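The small van that Stekilen drivers waited for

When Bavow showed the Flornar on Friday, August 27, 2021, many people expected one more city car. It is an electric van, with a range of 155 kilometres and a battery of 44 kilowatt-hours.
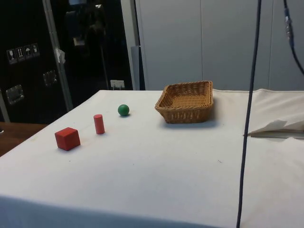
Red cube, red cylinder and green ball on a white cloth.

Viorica Zupan delivers bread in Stekilen and has driven the van for five weeks. She likes the low floor very much. The heater is weaker, she told me, and she keeps a blanket on the seat.
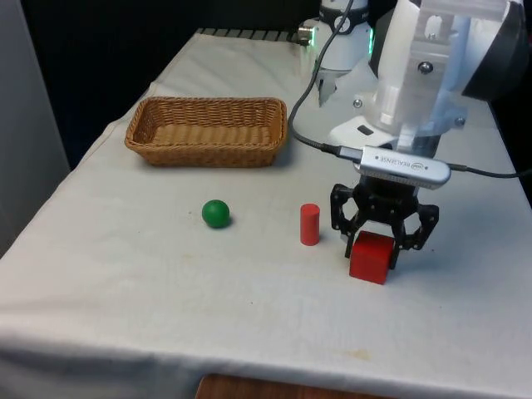

The wicker basket and the green ball.

Irfan Wibisono of Bavow answers that a better heater will come, but he did not want to give a date. Charging at home 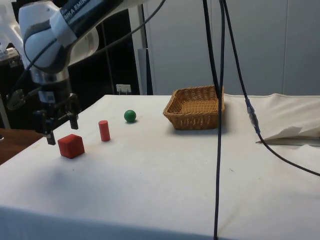

takes one night, and for most bakers this is enough. The price is still high for a small shop.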